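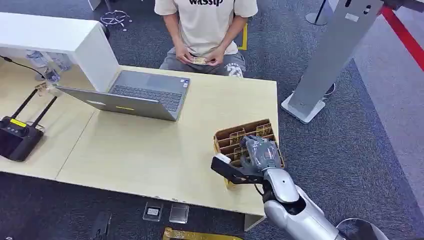

4. Preparação do ringue e do sistema de cronometragem

Esta secção aplica-se aos ringues de luta livre da série Skerkik montados sobre estrutura elevada, com a consola de mesa Laur ligada ao sino eletrónico e ao painel de tempo. Para ringues de treino montados diretamente no chão, consulte a secção 7.

4.1 Antes de começar

A montagem da estrutura (secção 3) tem de estar concluída e nivelada. Não ligue a consola à corrente enquanto houver pessoas a trabalhar debaixo do estrado.

Material necessário:
Chave dinamométrica fornecida com o conjunto
Cabo de dados de 20 m (mesa – painel)
Cabo curto do sino
Fita de marcação para o pavimento
Ficha de inspeção, modelo Arnside

4.2 Tensão das cordas

1. Coloque os esticadores dos quatro cantos na posição aberta.
2. Passe a corda inferior pelos quatro postes, começando pelo poste mais próximo da mesa do cronometrista, e feche o esticador sem apertar.
3. Repita para a corda do meio e para a corda superior. As 3 cordas devem ficar paralelas ao estrado antes de receberem qualquer tensão.
4. Aperte os esticadores em diagonal, meia volta de cada vez. Apertar um canto até ao fim antes dos restantes desalinha os postes.
5. Verifique a flecha a meio de cada lado com a régua fornecida. A leitura tem de cair dentro da faixa verde.
6. Coloque as proteções dos esticadores e prenda as fitas na parte de trás.

CUIDADO: Nunca suba às cordas para testar a tensão. Os postes só suportam carga lateral depois de instalados os tirantes inferiores.

Nota: As cordas novas cedem nas primeiras horas de utilização. Repita os passos 4 e 5 depois do primeiro combate ou treino.

4.3 Ligação da consola

1. Instale a consola na mesa do lado da entrada dos árbitros, com o visor virado para o operador.
2. Ligue o cabo de dados à porta A. A porta B está reservada ao segundo painel e permanece tapada quando este não existe.
3. Ligue o cabo do sino à tomada redonda e rode o anel até ouvir o clique.
4. Conduza os cabos por baixo da saia do ringue. Onde atravessarem uma zona de passagem, cubra-os com calha e assinale-os com fita de marcação.
5. Ligue a consola. O visor mostra a versão do programa e, a seguir, o ecrã de espera.

Se o visor apresentar o código 16, a consola não encontra o painel. Desligue a alimentação, confirme a porta utilizada e volte a ligar. Se o código persistir, substitua o cabo antes de abrir um pedido de assistência.

4.4 Programação do combate

1. Prima MODO até aparecer COMBATE.
2. Selecione o tipo: queda única, duas em três quedas, ou limite de tempo.
3. Introduza o limite de tempo em minutos. O valor de fábrica é 20.
4. Escolha se a contagem fora do ringue aparece no painel do público ou apenas na consola.
5. Prima GUARDAR. O sino emite um toque de confirmação – com a sala aberta ao público, desative-o antes em OPÇÕES > SINO.

A consola guarda o último programa utilizado, mesmo sem corrente. A memória de resultados aceita até 3,186 registos; a partir daí, os mais antigos são substituídos sem aviso. Exporte os registos no fim de cada evento.

4.5 Ensaio

Faça um ensaio completo com o ringue vazio: início, pausa, retoma, queda e fim de tempo. O painel e o visor têm de mostrar o mesmo valor em todas as fases. Anote o resultado na ficha de inspeção e guarde-a com a documentação do evento.

Peças de substituição e fichas adicionais podem ser pedidas à Skolluvholm, indicando o número de série gravado na base do poste 1.

Siga para a secção 5 – Tapete e proteções laterais.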